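Sunday, June 11, 2023
By Gwendolyn Dunleavy

Folding for People Who Have Given Up: my notes

Slide 1. Trousers
Wait for the latecomers. Thank Costel for the projector, whatever it decides to do.
Confess early: I own 68 hangers and use four.
Legs side by side, hems level, full length of the table. Leave the waist for last. It bunches, it sulks, and if you start there you'll be there until January.
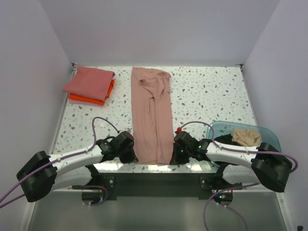
Slide 2. Tops
Ask who folds sleeves first. Ask who is lying.
A soft top has no edges to speak of, so you have to pick one and believe in it. I go for the straightest bit I can find and work away from that. Pinched creases by the sleeve get smoothed by hand, outward. Do not shake the thing like a rug. My aunt did, and she had a lamp once.
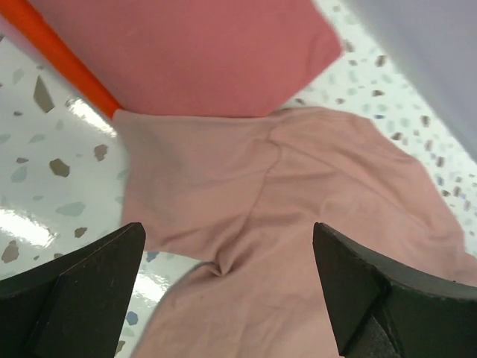
Then the sleeve goes in flat, and only then do you touch the body. Keerthana will object from the second row that she rolls hers. Let her finish. Drink water.

Skip the sock part if we're past the 40 minutes. We will be.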